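I've been meaning to write up the money side of the Skudham project for a while, and I finally have a free evening and a pot of tea, so here goes!

The first quote had one lovely round price for the arm, and I (silly me) took that as the budget. Then Hilkka Eskola sat down with me and we added the base plate, the gripper, the cabling and the delivery, and there was another line for training that I'd skipped right past. We've moved two purchases to May.

What I'd do again is plan the whole room on the computer first, tables and all.
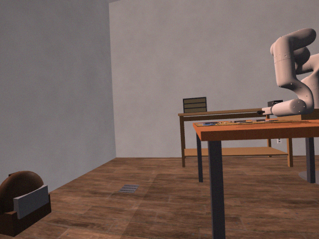 Reach was the thing I kept fussing over, and I must have shifted the tables 110 times before I felt all right about ordering them. Hilkka still wants a second gripper, and I'm waiting on Jozef for the price.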